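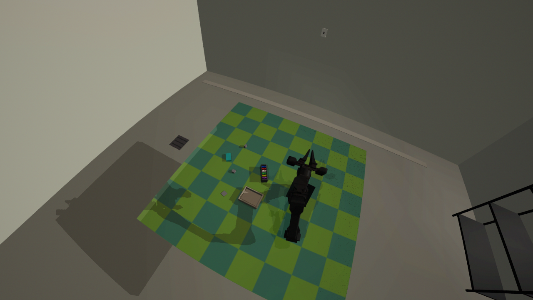 A gripper that lets go of a small part halfway through a move is almost always blamed on friction, and most of the time friction has nothing to do with it. In our simulated cell the arm kept dropping gray cubes on the way to the tray, and I lost most of a week raising friction values before I looked at the finger forces. The cubes in this setup are tiny next to the teal block, and the same grasp settings were being used for both. The block never fell. The cubes fell in 79 of 1,464 runs, at different points in the move, which made it look random. This page covers how to find the cause and how to fix it, in the order I would do it now.

What you need

You need a simulator that can log contact forces per finger at every physics step. We use Walla for the scene and Kadby for motion planning. Menu names will differ if you use something else, but the steps are the same. You also need a saved set of failed runs with their random seeds. If you have been deleting failed runs to save disk space, stop, and collect some new ones first.

Step 1. Replay one failure exactly

Pick one failed run and load it with its seed, starting pose and planner output. Turn off any replanning. Run it twice and compare the step at which the part leaves the fingers. The two should match. If they don't, your physics is not repeatable and you have to fix that before anything else. In Walla this usually means the solver is set to use multiple threads. Set it to one thread for the replay. It will be slow.

Step 2. Log the right things

Turn on logging for these four values:

Normal force on the left finger
Normal force on the right finger
Commanded finger opening
Measured finger opening

Log them at the physics rate and not at the display rate. I first logged at the display rate and the problem did not show up at all. The force dropped to zero and came back between two logged samples, and the chart looked like a solid grasp.

Step 3. Read the log backward from the drop

Find the step where the part's distance from the fingers starts to grow. Work back from there. There are three patterns worth knowing.

Both forces fall slowly over the move. The part is sliding out. This is the one real friction case, and it can also come from a grasp too close to the fingertips.

One force falls to zero while the other spikes. The part is being pushed to one side. Check that the finger centers line up with the part center at the moment of closing.

Both forces flicker between zero and a high value. The contact is chattering. The fingers close, press slightly into the part, get pushed out by the solver, and close again. Sooner or later the part gets out in one of the open moments.

Ours was the third pattern. Čestmír Hrnčiar spotted it on the first chart I sent him, having seen the same thing on the Kováčik cell in March.

Step 4. Confirm it before you change anything

Take the same failed run and cut the physics time step in half. Change nothing else. If the chatter gets weaker or the drop goes away, you have confirmed it. Do not leave the time step there as your fix. It doubles the run time and only hides the bad settings until someone tries a lighter part.

Step 5. Fix the finger control

Do these one at a time and replay the failed runs after each.

First, lower the stiffness of the finger position controller. Ours was tuned on the larger block and was far too stiff for the cubes. Go down in small cuts until the force line stops touching zero.

Second, raise the damping until the measured opening settles without bouncing. Too much and the fingers close late, so watch the time to first contact.

Third, put a limit on closing force. Set it per part, in the part file. A single limit for the whole cell is how we got into this.

Fourth, check the mass and inertia of the part itself. Two of our cube files had been scaled down from a larger model with the inertia left alone. If you scale a part in Harkine and export it, the inertia does not update unless you check the box for it.

Step 6. Add a drop check

The planner had no idea the cube was gone. It carried on to the tray, opened the fingers over it and reported success. That worried me more than the drops did, and on a real arm it would be a safety matter, with a loose part somewhere in the cell and the arm still moving.

Add a check that stops the arm when both finger forces stay at zero for 20 physics steps in a row during a carry. Have it hold position and raise a fault. Do not let it go back to the home pose by itself, as the return path was planned without a part on the floor or mat. Also check the measured opening after closing. If the fingers closed past the width of the part, there is nothing between them.

Step 7. Rerun the set

Run all of the failed seeds again, then at least 30 that passed before. The second group matters, as softer fingers can lose a heavier part that used to hold. We had one of those, and raising the force limit in that part file took care of it.

Save the old settings file next to the new one and write the change in the log.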